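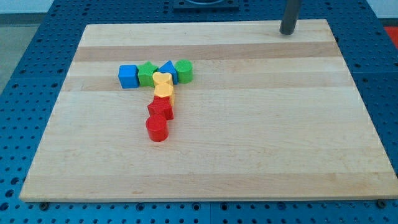
Print this page | E-mail this page

Ticket 321
Subject: Kidney and liver slides open under the wrong case in Grollow
Opened by: Nusrat Haque, vet path teaching, Mollah building
Assigned: Shahnaz Biswas, slide systems
Priority: high (was medium)
Status: closed, one item carried over

08:40 Nusrat
Slides for the renal practical are mismatched. Opened the cat with chronic interstitial nephritis, got a dog liver. Nice liver, centrilobular necrosis, but not what the handout says. Label thumbnail shows the right accession number. Image under it is a different animal. Practical is at 2 pm. Please help.

08:55 Shahnaz
Looking. Which browser, and is it all the renal cases or just that one? Also does it happen from the Mornus case list or only from the course page link?

09:05 Nusrat
Firefox and Edge, same in both. Tried three cases so far, two wrong. Course page link. Haven't tried from Mornus, can't remember my login.

09:20 Shahnaz
Reset sent. Cleared the viewer cache on our side, please reload with shift held down and try the cat again.

09:30 Nusrat
Still liver.

09:45 Shahnaz
OK not cache. Opened the cat from Mornus directly and I get kidney. Opened from course page, liver. So the scan files are fine and the case records are fine, it's the link table in between. Good news, means nothing needs rescanning. Checking when the table was last rebuilt.

10:10 Shahnaz
Last rebuild was after the February batch came off the Kondico scanner. 31 slides in that batch. One had no barcode read (smudged label, bovine lung I think) and the import skipped the row but kept counting. So everything after it in the batch points to the next slide along. Everything before is fine. Explains why one of your three was ok.

10:15 Nusrat
So the students last week in the liver practical had the wrong ones too?? Somebody did say the fatty liver looked "very tubular". I told them to look harder. Oh dear.

10:25 Shahnaz
Liver set is before the skipped row so links should of been right. Can't speak for that one. Send me the case name and I'll check it seperately.

10:30 Nusrat
Diabetic cat, hepatic lipidosis. Second from the end of the liver list.

10:50 Shahnaz
Link is correct, it opens liver. But there are two sections on that glass, liver and a bit of kidney, same cat. Viewer opens at the left end, and left end is the kidney. Student was right. Will set a start position on the liver.

10:55 Nusrat
Noted, will apologize to the student. Is the fix going to be done by 2? 21 of them coming and the paper handouts are printed.

11:20 Shahnaz
Trying. Steps so far, for the log:
- took a copy of the link table
- entered accession no. for the lung slide by hand
- reran import for that batch only, test mode
- test came back with 4 errors, all horse slides, all "species code not found"

11:35 Shahnaz
Horse thing: Mornus changed the species code from EQ to EQU and the import still expects EQ. Unrelated to your problem but it stops the run. Adding both codes to the lookup.

12:05 Shahnaz
Test run clean. Running live. Course page links will be dead for a bit, don't panic.

12:10 Nusrat
Panicked slightly. All gone. Assume this is it.

12:40 Shahnaz
Live run done. Please check every renal case against the handout, from the course page, not from Mornus. Look at the tissue as well as the label.

13:15 Nusrat
Checked all. Nephritis cat is a kidney. Amyloid is there, Congo red and H&E both. Lepto dog ok. Pyelonephritis pig ok. The glomerulonephritis one opens but is very slow, nearly a minute before it goes sharp.

13:20 Shahnaz
That one was scanned at the higher setting, file is huge. Get them to open it first and leave the tab while they do the history. Will make a smaller copy later.

16:30 Nusrat
Practical went fine. Slow slide was slow, they managed. Two of them spotted the hyaline casts before I got to it. Annotations I'd put on the cat (arrows at the fibrosis) have vanished though, were they tied to the old links?

16:45 Shahnaz
Yes, annotations hang off the link id. I have the copy from this morning so can bring them back, but if you drew any while the link was wrong they'll land on whatever you were looking at. When did you draw them?

16:50 Nusrat
January, before any of this. On the actual kidney.

17:10 Shahnaz
Restored. Arrows back, checked against your handout figure. Also:
- import now stops on an unread barcode, no more skipping
- start position set on the lipidosis slide
- lung slide needs a new label, please drop it at the scanner room
- smaller copy of the glomerulonephritis slide still to do, moved to its own ticket

Closing this one. Reopen if anything else has turned into a liver.

17:15 Nusrat
Thanks. Lung slide is in your tray.

Print this page | E-mail this page

This site uses cookies to keep you signed in and remember your viewer settings. By continuing to use the help desk pages you accept our use of cookies. Accept | Change settings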